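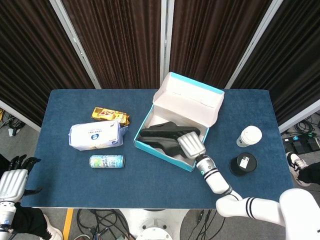

April 19, 2026

Finally did something about the shoe situation! I've had my black slides kicking around the hallway since January (I tripped on them twice just this week) and I decided they were going back in a box, the white one with the light blue edges, lid and all. They fit if you lay one crossways at the top and the other sort of slanted under it. Took me way too many tries to work that out.

Then of course I got sidetracked by all the other stuff. Wipes, a snack bar, a skinny can of something, why do I own so much little junk? The wipes are going in the car for the drive up to Tumileck. The snack bar is not going to make it that far, I'm starving.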